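Changes to Office Supply Ordering
May
By Apinya Sombatkul, Administrative Services

Beginning in May, all departments at the Stosbridge and Burwood offices will order general office supplies through a single monthly request. The new arrangement replaces the separate departmental accounts, which will close once outstanding invoices have been settled.

A review of last year's purchasing found that the two offices held 57 separate accounts with suppliers. Many of these were used for small orders of items already held in the Burwood stockroom - envelopes, rubber bands, folders and printer labels in particular. Delivery charges on such orders often exceeded the cost of the goods themselves.

Each department is asked to name one person to submit its request. Requests must reach Administrative Services by 2 p.m. on the fifth working day of the month. Items in stock will be sent by internal mail, and all other items will be ordered together.

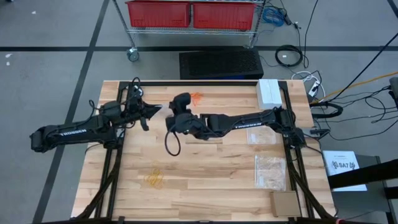

What should a department do if it needs something before the next monthly order? The department's named person should telephone the Burwood stockroom, which will release items on hand the same day. If the item is not in stock, a manager may approve a single purchase of up to $70.

Specialist materials are not affected by the change. Departments that buy laboratory, printing or archival goods under existing contracts should continue to do so and should keep their current budget codes.

Staff are also encouraged to return unopened supplies they no longer need. Collection boxes have been placed beside the mail desks in both buildings. Returned goods will be added to stock and will not be credited to departmental budgets.

The request form is available from the Administrative Services desk. Questions about closing an account should be sent to the purchasing office before the final invoice is paid.

Recent items
Avram Building: Revised Opening Hours
Travel Claims and Receipts
Parking Permits at Burwood
Eltik Meeting Room Reservations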